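Hundiden Kids' Praise Project, report for October 2024

Hi, friends at Ultora! You asked how your grant is doing, so here goes. 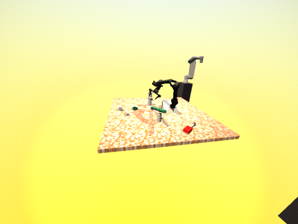

Memory verse mornings are up to 57 kids, and the Ekska group still sings the loudest. I want lesson two to have a yellow backdrop like this one, with the speckled tabletop as our altar of stones.

We've spent $298 on songbooks and still need 50 more for Dumlao.

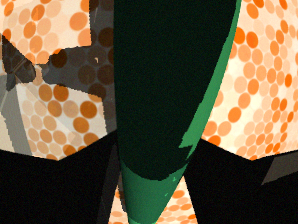 Our mustard seed lesson comes next, and the songs are picked. I'm after a big green shape, dark down the middle and brighter along the right, for the grown plant (the kids can add birds!). More in June.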